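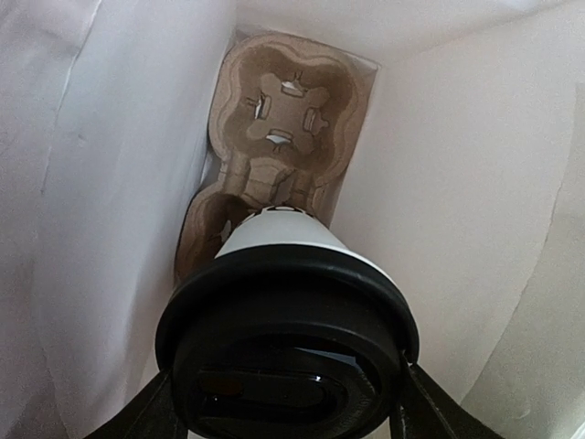

Drarnier Adds Tool Management Module to Its Shop Floor Software

July 4, 2018

Drarnier has released a tool management module for Conis, its scheduling and machine monitoring software for small and midsize machine shops. The module keeps a running record of every cutting tool, holder and insert in the shop and ties each one to the jobs it is assigned to.

Tool data can be entered by hand, read from a presetter or brought in from a CAM system's tool library. Once an assembly has been measured, its length and diameter offsets go to the machine control over the shop network, and operators no longer key them in. The software also tracks cutting time for each tool and flags those that are close to the end of their set life before the next job is loaded.

Isaksson, a contract machining company that makes valve bodies and pump housings, ran the module on 2 horizontal machining centers before the release. The shop had 368 tool assemblies on its books when it started. After the first audit, 93 of them were found to be duplicates — the same cutter and holder listed under different numbers by different programmers.

"We were buying end mills we already had in a drawer," said Igor Zawadzka, manufacturing engineer at Isaksson. "The setup sheets looked fine. The problem was in the library behind them."

Zawadzka said the average changeover on the two machines dropped by 40 minutes, most of it from having tools kitted and measured while the previous job was still running. The company plans to put its lathes on the system next, though turning tools with several inserts on one holder will take more work to set up.

The module works with existing Conis installations and is licensed per machine. Shops on older versions will need to update the server software first. A link to Lotine vending cabinets, so that stock levels change when a tool is taken out, is planned for August. Drarnier said current customers can try the module at no charge until then.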